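Work Surfaces for Small Parts Assembly: Foam Board as a Table Covering

Student project report, Prondbridge
Igor Vrabec and Kristýna Hudec
July 21, 2023

1. Background

The assembly tables in the Trolemthorpe workshop have light wood tops. They were bought as office furniture and were never meant for metal parts. After one term of use the tops showed dents and short scratches, mostly in the area directly in front of the seated person. Small round parts also rolled off the tables, and several were damaged on the floor.

The project compared ways of covering a table so that small metal parts can be set down, moved and stood upright without harm to the part or the wood. The cover had to be cheap, light enough for one person to lift, and pale enough for dark parts to show up against it. Refinishing the tables was outside our budget.

2. Materials tested

We tested bare wood as the baseline, a rubber bench mat, a cotton cloth folded double, and white foam board. The foam board came from the Kováčik print shop, which sells offcuts at a reduced price.

The test parts were short metal cylinders and a small metal shelf. The cylinders are easily tipped over. The shelf concentrates its weight on narrow feet, so it was used to check for denting.

3. Method

Each surface was put through the same routine. A cylinder was set upright by hand, released, and left for a count of five. If it stayed up, the placement was recorded as good. Each surface received 400 placements, divided between the two of us. The shelf was then left standing on the surface overnight with a 514 g weight on the tray, and the marks were inspected in the morning under a desk lamp.

Cleaning was tested separately. We rubbed graphite dust into a corner of each surface and wiped it with a damp cloth, then with a dry one. Time to an acceptable result was noted. We agreed on "acceptable" between ourselves, and a stricter reader may disagree with some of the entries.

4. Results

Bare wood gave stable placements but was rejected because of scratching. The cloth was the worst surface for upright parts – it wrinkled after a few minutes and had to be pulled flat again. The rubber mat held parts well. Its dark color made the black ends of the cylinders hard to see, and it kept a strong smell for the whole test period.

Foam board gave the fewest falls. The paper face is flat and has enough grip that a cylinder does not slide when touched lightly. The shelf feet left shallow marks that could be felt with a fingernail but did not affect later placements. Cleaning was the weak point. Loose dust came off, but graphite rubbed into the paper stayed, and the damp cloth raised the surface in two places.

The cost of a sheet large enough for most of one table was around 65 crowns. The Trosano rubber mat cost 8 times as much.

5. Layout on the table

The sheet should cover most of the top. Taller items such as the shelf go on the back half, where they do not block the forearms. The part being worked on stays near the center.
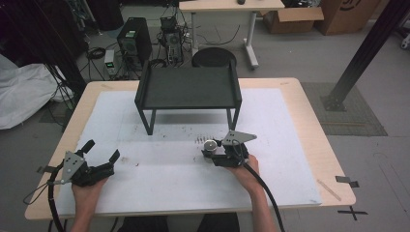

Does a marked or smudged board have to be replaced?

Smudges and specks alone are no reason to replace it. A board should be changed when the paper face lifts, or when a dent is deep enough to tilt a part.

6. Limits of the work

Only one thickness of foam board was tested. The room was dry during the whole period, and we do not know how the paper face behaves in damp conditions. Oil was not included in the cleaning test. Parts with sharp edges were also left out, although a short trial in October is planned for these – the main concern is cutting through the paper near the edge of the sheet.

7. Recommendation

Foam board should be used on the assembly tables for light parts. The rubber mat should be kept for heavier work. Spare sheets should be stored flat, as the two that were leaned against a wall bowed and had to be weighted down before use.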